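Tableware

Tableware is the name given to the things people set out on a table in order to eat and drink: cups, plates, bowls, saucers, dishes, knives, forks and spoons, and all the small helpers that travel with them, such as trays, jugs, mats and baskets. It is one of the oldest kinds of household belonging, and one of the most loved. A family may change its curtains and its chairs several times over and still be drinking from the same cups it had at the start.

The word is usually taken to cover four groups. Drinkware holds liquids, flatware (called cutlery in Britain) is used for cutting and lifting food, dishes hold the food itself, and serving ware carries everything to the table and back again. The groups overlap a good deal in daily life. A saucer, which began as a little dish for sauce and later found its place under the teacup, is just as happy today holding biscuits, olives, a used teabag or a bunch of keys.

Materials

Fired clay is the great traditional material. Earthenware, of which terracotta is the best-known sort, is fired at a fairly low heat and keeps its warm reddish-brown colour because of the iron in the clay. Left unglazed it soaks up water, so pieces meant for food are generally given a glaze. Stoneware is fired hotter and is harder, and porcelain is finer and whiter again.

Metal tableware has a long history too. Pewter and silver were once the usual choices for those who could afford them, and both needed a fair amount of polishing. Stainless steel arrived in the twentieth century and was welcomed in kitchens everywhere, as it doesn't rust easily, doesn't chip, and can be dropped on a stone floor with nothing worse than a dent and a dreadful clang. Steel cups without handles are common across South Asia, where they are used for water, milk, buttermilk and coffee. A plain single-walled cup of this kind warms up quickly when something hot is poured in, and so people often hold it by the rim.

Plastic is the newcomer of the family. It is light and cheap, it comes in any colour one could wish for, and it is chiefly seen in picnic sets, children's plates and storage baskets. Pale plastic can pick up stains from tomato and turmeric, and a soak in warm water with bicarbonate of soda will often help.
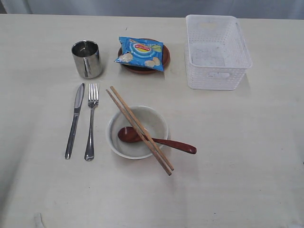 What is the difference between a saucer and a small plate?

A saucer is usually smaller, with a raised rim and often a shallow well in the middle to keep a cup from sliding, while a small plate (a side plate or tea plate) is flatter and a little wider, so that there is room for a slice of bread or cake.

Everyday use

Formal dining has its rules about which fork lies where, but most tables are laid for much humbler occasions. A drink and a snack in the middle of the afternoon need very little: a cup, a saucer or small bowl, and perhaps a paper napkin. Crisps and other dry snacks may be tipped out or simply eaten from the packet, with a dish close by to catch the crumbs. In the tea rooms of Hendport it was long the custom to bring every guest a spare saucer, whether or not anything had been ordered to go on it, and some of the older houses there still do so each October.

Caring for tableware

Glazed clay and stainless steel can both be washed in hot soapy water. Steel should be dried with a soft cloth if water marks are a bother, and scouring pads are best avoided on a polished finish. Unglazed terracotta prefers plain water and a brush, followed by a good long dry in the open air. Glazed pieces dislike sudden changes of temperature, and a cold dish put straight into a hot oven may well crack.

Storage

Cups are commonly kept on a shelf, plates in a stack, and the odds and ends in a basket or open box which can be lifted out in one go. Baskets are especially handy in small kitchens, where the same table must serve for meals, homework and ironing, and everything has to be cleared away between one and the next. Plates that are rarely used can be stacked with a sheet of kitchen paper between them to save the glaze from scratches.

See also: Cutlery; Earthenware; Kitchen storage; Tea set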